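I finally caught up with The Oston Road, an old British crime picture I'd been meaning to see for ages, and what a treat it is! Edmund Rutkowska plays Trullico, a tired insurance man sent to a seaside hotel one wet November to find a missing necklace. He gets there on a Wednesday evening and by midnight the night porter is dead in the boiler room.

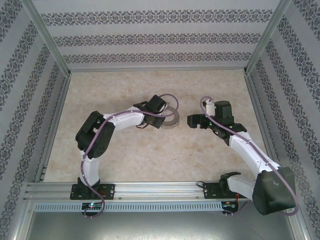 Two arms and a gray ring.

The plot is a mess in the best way. A shady dealer named Kuroda wants 700 pounds for a tip, settles for 100, and then gives Trullico the wrong room number. Consuelo Lorente is wonderful as the hotel singer – she gets two songs and most of the good lines, and I wish she'd had more to do in the last reel.

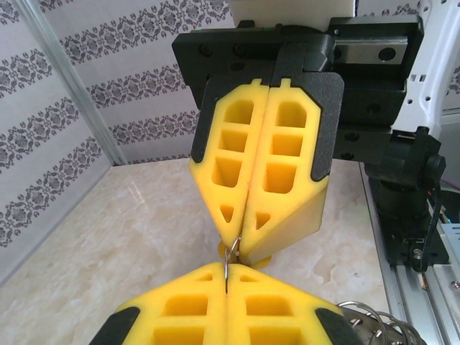
Thin silver ring, yellow fingertips.

I did guess the killer early (watch who keeps offering to carry the bags), but the chase along the pier had me sitting right up anyway. It's all shadows and dripping railings, and the music goes completely wild!
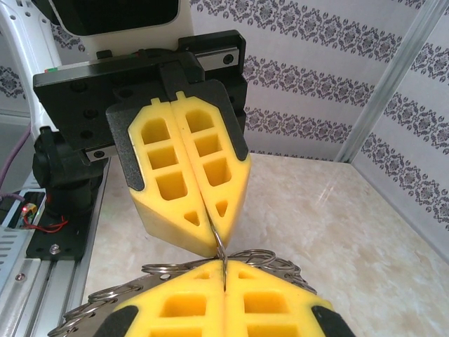
Next up: Cisov

Same director, same leading man, and this time he's a crooked jockey. I can't wait.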